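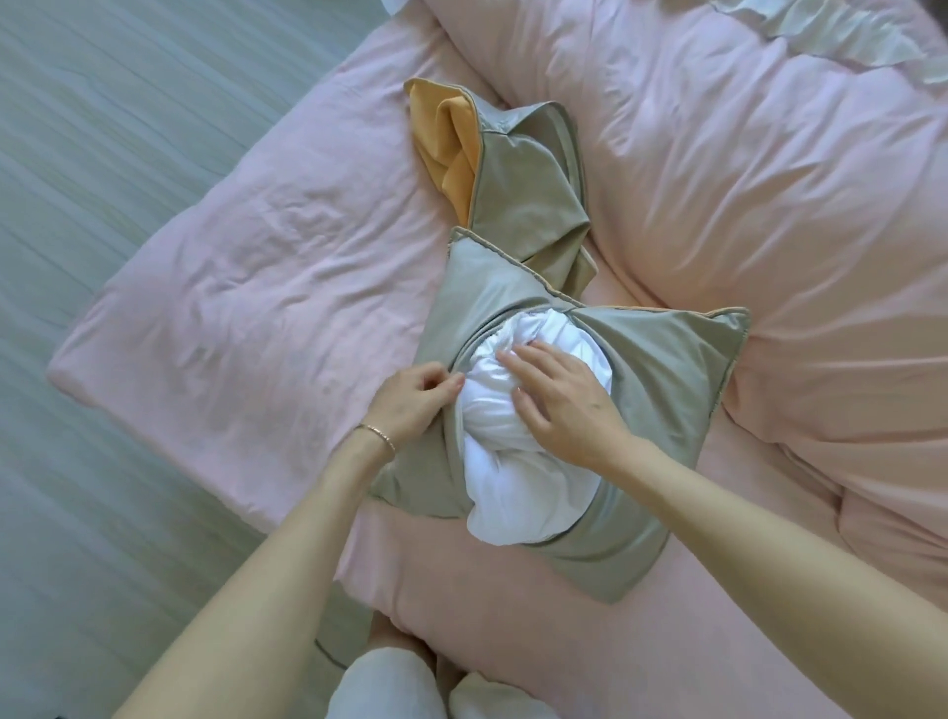
Torben Meinecke wrote to me that a robot which has watched a thousand people make a bed has still never felt a sheet, and that no amount of head-camera footage will change it. He thinks the present fashion for training household robots on video of human hands is a detour, and that the money should go back into arms and touch sensors.

I disagree, though he is right about the sheet. Video carries no force. When a hand presses down on a wad of cloth to get it into a cover, the picture shows where the fingers are and says very little about how hard they push. Anyone training on such footage has to get the pressure from somewhere else.

What the footage does carry is the order of decisions, and for cloth that is the hard part. Cloth has no fixed shape. A person working with a cover looks for the opening, holds the rim with one hand and feeds with the other, then changes over. An engineer writing those steps by hand will miss most of them.

The Lukumay trial is my reason for saying so. Godfrey Kimaro and Lilian Rugemalira trained 2 versions of the same policy, one on robot demonstrations alone and one on the same demonstrations after a first round of training on human video. Each was given 76 attempts at putting a stuffing into a fabric cover. The version that had seen the human video found the opening more often. It also dropped the stuffing as often as the other one did, and they printed that result in the same table. 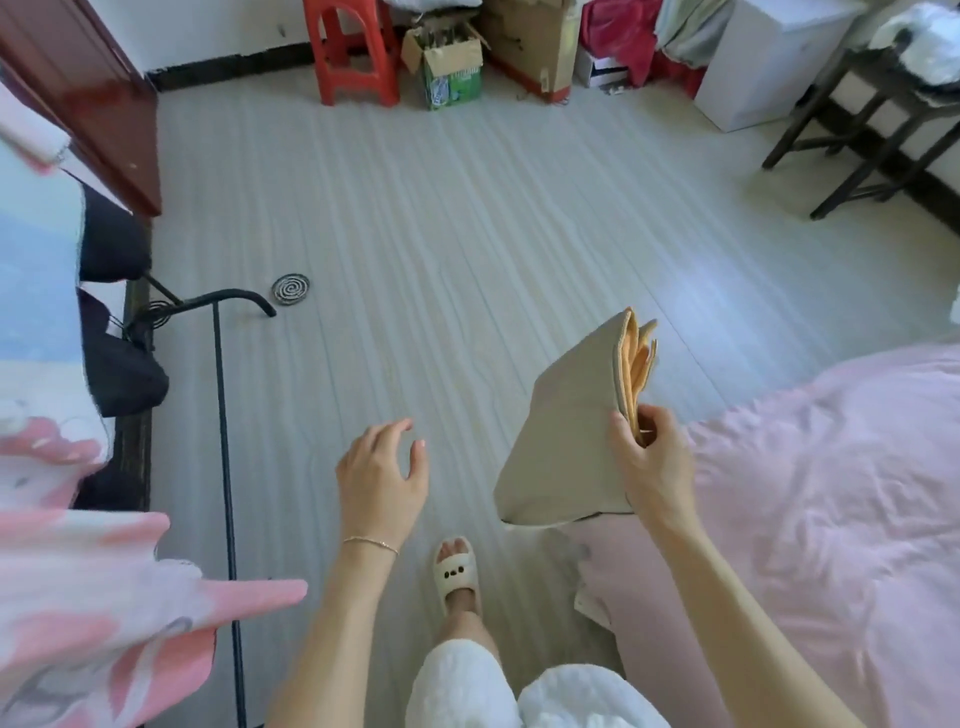
Holding folded fabric over a bedroom floor, seen from the head camera.

I would like more groups to report the way they did. A single success rate hides which part of the job improved. If finding the opening gets better and gripping stays where it was, the next lab knows what to buy and what to leave alone.

I would also like the recordings to stay untidy. Homes have laundry on stands and boxes along the wall, and a robot trained over a bare table will meet all of it for the first time on delivery. Gisura, the set used in the trial, was recorded in lived-in rooms, and I would not trade it for a cleaner one of twice the size.

Meinecke wants touch sensors in the gripper. So do I, after the video.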